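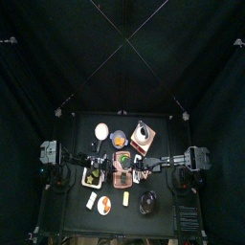 Photo: Kilian Sutter

How to Set Up a Small Table for Making Breakfast

12/01/2020

A full kitchen counter is nice to have, but a small breakfast can be put together on one table if everything has a place before you start. I use the same layout each time: three things in a row along the far side and one tray in the middle. The far row in the photo is a small frying pan on the left, a light blue bowl in the middle and a white kettle on the right. The tray is the pink-brown one in the center.

What you need

One small frying pan
One bowl
One electric kettle with its base
One flat tray
A cloth
A trivet, if your tabletop can't take heat

Step 1. Clear and wipe the table

Take everything off, including the things that live there. Wipe the surface and let it dry. On a dark tabletop crumbs are easy to see but water spots are too, so go over it a second time with a dry cloth.

Step 2. Place the kettle first

The kettle goes down before anything else because its cord decides where it can stand. Set the base flat, plug it in and run the cord off the back of the table. Keep it away from the front corner, where a sleeve can catch it. A base that sits at a slight angle to the table edge is fine. I turn mine until the handle is easy to reach.

Fill the kettle at the sink and carry it over. Don't fill it on the base. For two mugs of tea I put in 925 ml, and what is left over rinses the pan later.

Step 3. Put the pan at the other end

Keep the pan and the kettle apart. If you cook on the stove, the table is where the pan waits before and after. Put the trivet down now so you aren't looking for it with a hot pan in your hand.

A handle pointing in toward the middle of the table is less likely to be bumped by someone walking past. If small children can reach the table, leave the hot pan on a back burner and bring only the food over.

Step 4. Set the bowl between them

The bowl holds whatever doesn't get cooked. Fruit is the usual choice. Wash and dry it first. A bowl with some weight to it stays put when you take something out with one hand.

Step 5. Lay the tray in the middle

The tray is the work area. Cups, plates and cutlery go on it, and so does anything that might drip. Leave it empty until the back row is finished. Then load it from the far side toward you, tall things first, so you never reach over a full mug.

Lay the long side of the tray parallel to the edge where you stand. If it slides, put a damp paper towel under it.

Step 6. Cook, pour, carry

Start the kettle, then heat the pan. Eggs on medium heat are usually done soon after the water boils. Plate the food, put the pan back on its trivet, pour the water last and carry the tray away with both hands.

Clearing up

Unplug the kettle and empty it. Let the pan cool before washing, especially if it has a light nonstick interior, which stains when oil is left on it overnight. Wipe the tray on both sides.

Comments (3)

marit_h
Would this work on a table that is only 37 inches wide? I have a folding one by the window.

Kilian Sutter
Yes. Use a smaller tray and keep the same order along the back.

Denny P.
I keep the fruit on the tray and the bowl for eggshells. Same idea, less walking to the trash.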